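About Bumel

Home / About / Classes / Stock / Find us

Sewing school and fabric shop, one roof, two doors. Shop at the front, classes up the back stairs. Mind the third step.

Started by Thanakorn Yimyam in a rented room over a bakery. One table, two machines, a lot of flour in the bobbins. He'd been cutting shirts for Wattanapong before that and wanted to teach people to do it at home. First class was an apron. Still is.

What we teach: aprons, cushions, simple skirts, shirts once you've done the skirts. Alterations on Wednesday evening, bring the thing you want altered, and please wash it first. Curtains from November when everyone suddenly feels the draught. No wedding dresses. We get asked. Sorry.

Classes are 16 people at most. Used to squeeze in a few more but then there's a queue for the iron and everybody gets cross. All machines provided, or bring your own if you want to learn its moods. Thread included, fabric not, though there's always the remnant bin and you can make a decent bag out of that for next to nothing.
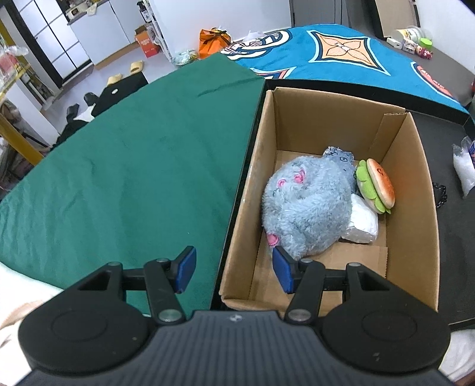
The shop side. We carry 472 fabrics at the last stock take, mostly cotton and linen, some wool in winter. Deliveries come when they come. If you need a lot of one colour for a hall or a school play, ring first so we can put a bolt by. We cut in half metres, no smaller, and we'll post a swatch if you send a stamped envelope. Patterns by Testard, plus our own, which are cheaper and have fewer sizes becuase Thanakorn draws them all himself.

Zips and buttons in the Odix drawers by the till. Have a rummage. Put them back in the right drawer please.

Numbers, for those who like them: 661 people through the beginners' course so far. 5 teachers now, all of whom took it themselves once, two of them very badly. Ask Thanakorn about the apron with the pocket on the inside.

Repairs: we do service domestic machines, no industrial ones, allow a fortnight. Longer before Christmas. Bring the foot pedal, half of you forget the foot pedal.

Gift vouchers at the till, good for classes or cloth. Children's classes in the school holidays, age nine and up, a grown up dosen't have to stay but there's tea if you do.

Parking behind, free after six. Bell on the side door for evening classes, ring it twice, the machines are loud.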